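Gulico Shelf Picker
For dairy coolers, break rooms and other places where people are tired of bending

Overview

The Gulico is an arm on a post that takes small items out of open shelf compartments and puts them somewhere else. It does this all shift long and has no opinion on the radio station. We build it at Allex for stores, canteens and back-of-house cold rooms, where somebody has until now done the same reach, grab and turn until their shoulder asked for a transfer.

It handles cartons, small boxes and tubs. It does not do eggs. We have had the eggs conversation with several customers and would prefer to have it with you before you order.

What changes for your staff

Less reaching, to start with. The Quintana canteen put in 2 units in July, and the morning crew there no longer empties the lower shelves on its knees. What they got in exchange is a touchscreen, a stack of exception slips and the job of telling the arm which compartments are live. Some of them like this better. Zuleica Lins, who used to run the cold room by memory, now runs it by list and says the list is slower at jokes.

Please don't buy a Gulico expecting to send people home. Someone still has to face the cartons forward, pull the dented ones and clear a jam. Plan on training everyone on the shift, including whoever says they'll pick it up as they go.

Specifications

Reach: 1360 mm
Compartments per taught layout: 36
Gripper: two-finger, black, replaceable tips
Power: standard wall outlet
Noise: quieter than the cooler
Warranty: 11 months, extended on request and after some sighing

Teaching a new shelf

Every layout is tried in simulation before the arm goes near your stock. Start with one item in one compartment, set close to the front lip, and add neighbors once the approach looks clean. A carton knocked over on a screen needs no mop.

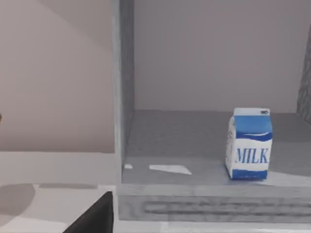 Pichit Sangkhawat wrote to us that the practice runs were the part his crew argued over most, and that he'd have liked them on the schedule as paid hours from the first day instead of squeezed in before opening. We now put them in the quote as their own line.

Ordering

Sales and site visits: Yoon-hee Yeo
Spare tips and returns: Reinaldo Magalhães
Prices on this page hold from January 2025. Shelving is not included.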